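Wakanitz Greifset — Erfahrungen mit glänzenden Kleinteilen?
Forum: Greiftechnik und Bildverarbeitung

kantenfilter
Wir testen seit September das Greifset von Wakanitz (Parallelbacken, Kopfkamera, Software Masilela 2). Matte Teile laufen problemlos. Bei schwarzen, glänzenden Gehäusen springt die erkannte Greifachse, teils um mehrere Grad. Belichtung steht fest, Auflösung ist Standard. Von 400 Greifversuchen mit dem Hefter waren 300 brauchbar. Für ein Set in dieser Preisklasse finde ich das dünn.

tiefpass_hl
Ohne Bild ist das Raten. Welcher Untergrund, Licht von wo?

kantenfilter
Tisch hell und matt, Licht kommt von rechts. Ansicht der Kopfkamera:
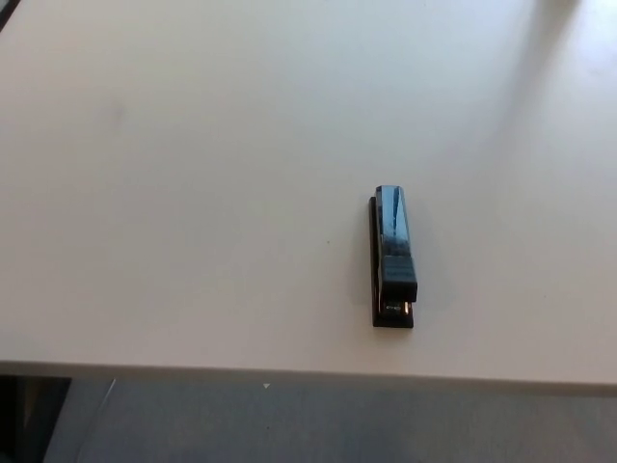

Hefter auf der Tischplatte, Sicht der Kopfkamera. Spiegelungen auf dem Oberarm, Schatten links.

tiefpass_hl
Der Schatten liegt an der linken Flanke an, rechts ist fast keiner. Wenn die Segmentierung ihn zum Objekt rechnet, wandert der Schwerpunkt nach links. Dazu der helle Streifen an der linken Kante des Arms, der gibt eine zweite Kontur. Ich würde zuerst diffus von beiden Seiten beleuchten und erst danach an den Parametern drehen.

rindell_nutzer
Sehe ich anders. Mit dem Set von Rindell greife ich vergleichbare Teile bei einseitigem Licht, ohne Umbau. Wenn Masilela einen weichen Schatten nicht vom Gehäuse trennt, ist das ein Softwaremangel. Beleuchtung nachrüsten heißt, das Problem des Herstellers zu bezahlen.

tiefpass_hl
Rindell nimmt Tiefendaten dazu, kostet aber auch 800 Euro mehr. Der Vergleich hinkt.

rindell_nutzer
Dann gehört der Hinweis ins Datenblatt von Wakanitz. Dort steht »oberflächenunabhängig«.

cletcombe_b
Bei uns in Cletcombe half es, den Schattenfilter in Masilela einzuschalten. Ab Werk ist er aus. Greifpunkt außerdem auf die Basis legen, die ist matt und wird stabiler erkannt als der Arm.

kantenfilter
Filter war tatsächlich aus. Greifpunkt auf der Basis geht bei mir nur bedingt, die Backen setzen dann fast auf der Platte auf. Ich fahre die Serie mit Filter und unverändertem Licht noch einmal und stelle die Werte hier ein.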